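Porque a pimenta arde na boca?

Texto para leitores curiosos, por I-seul Ahn

Já provaste uma comida com pimenta e sentiste a língua a queimar? Parece fogo, mas não há fogo nenhum. A comida pode até estar fria. Então, de onde vem este calor?

A pimenta malagueta é um fruto. Ela cresce numa planta pequena, primeiro tem flor e depois dá o fruto, que muitas vezes começa verde e fica vermelho quando amadurece. Dentro dela existe uma substância com nome comprido: capsaicina. Diz devagar comigo — cap-sa-i-ci-na. 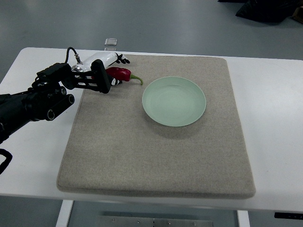 A nossa língua tem sensores muito pequenos que avisam o cérebro quando uma coisa está quente demais. A capsaicina consegue ligar estes mesmos sensores. O cérebro recebe o aviso e pensa que a boca está a queimar. Por isso ficamos com a cara vermelha, o nariz a pingar e muita vontade de beber água.

Mas a água ajuda pouco! A capsaicina não se mistura bem com ela. O leite e o iogurte são melhores, e um pedaço de pão também pode ajudar.

Muitas pessoas pensam que o mais picante são as sementes. A parte mais forte é a pele branca de dentro, onde as sementes estão presas. As sementes picam porque tocam nesta parte.

E os pássaros? Eles comem pimentas e não sentem o ardor. Depois voam para longe e deixam cair as sementes noutro lugar, onde pode nascer uma planta nova. Para a planta, isto é uma boa ajuda.

Se quiseres ver uma pimenta por dentro, pede a um adulto para a cortar em 2 partes num prato. Olha bem, mas não toques nos olhos. Quem mexeu na pimenta deve lavar as mãos com sabão. Depois podes desenhar o que viste: o pé verde, a casca, a pele branca e as sementes.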